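Pump house work and the September water bills

The pump house on Rostness Road will be shut down on Thursday from 5 a.m. to 6 a.m. while Benura changes a valve on the main line. Homes on the Plundale side may see low pressure during that hour. Fill a jug the night before if you need water early.

The control panel stays as it is.
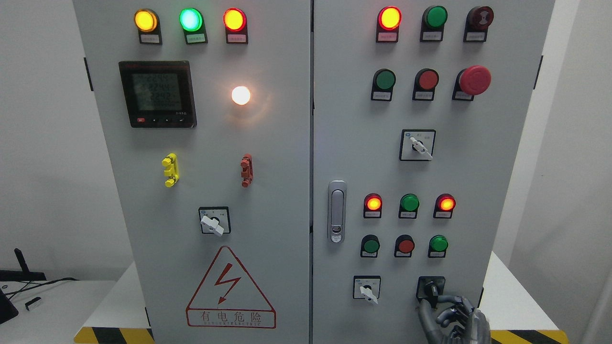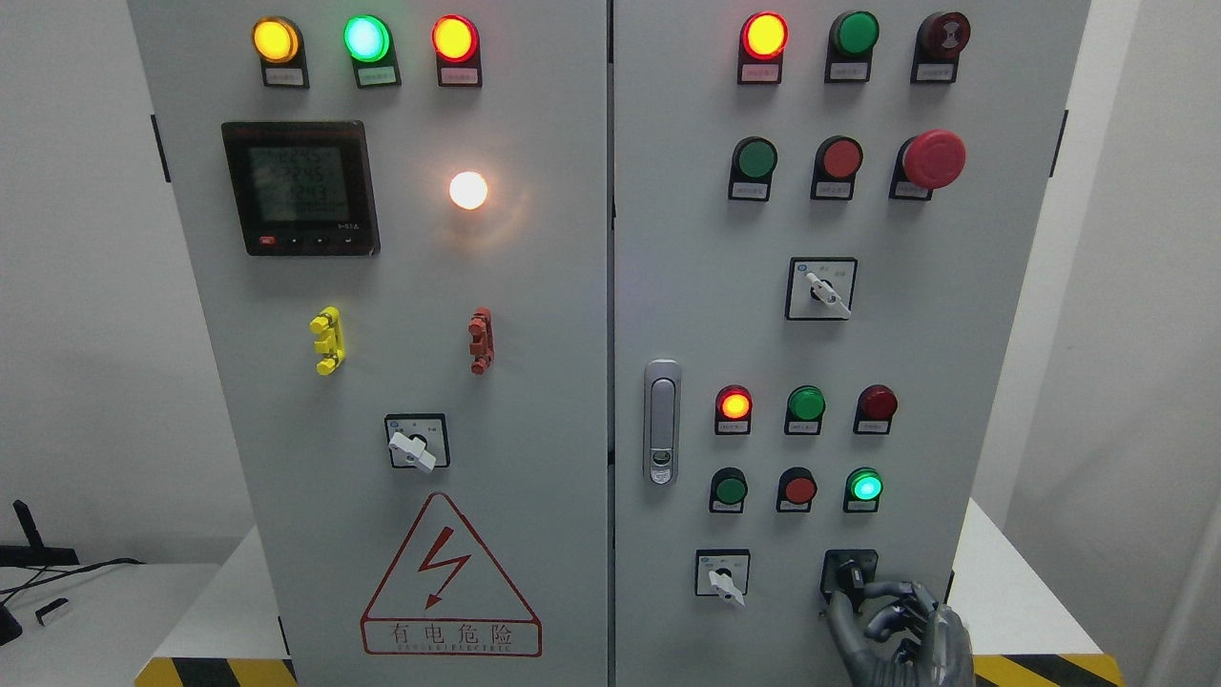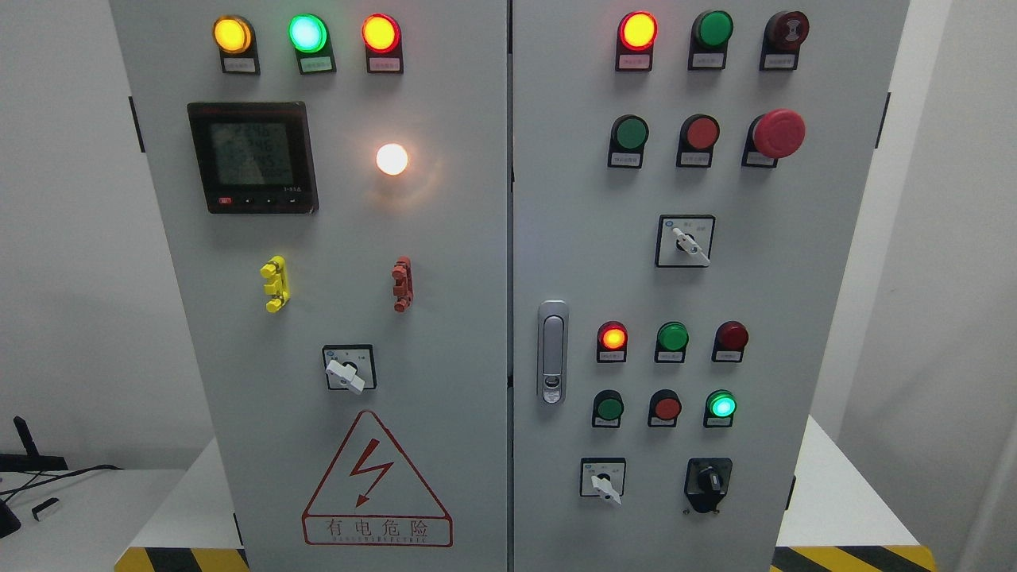 Bills for September go out the same week. The association has 287 connections, and the flat charge is unchanged. Lavanya Kotian is taking meter readings on foot – please keep gates unlocked and dogs inside. If your last bill looked wrong, bring it to Dinesh Suvarna at the office with your current reading.

Garden hoses may be used after 6 p.m. only until the end of the month.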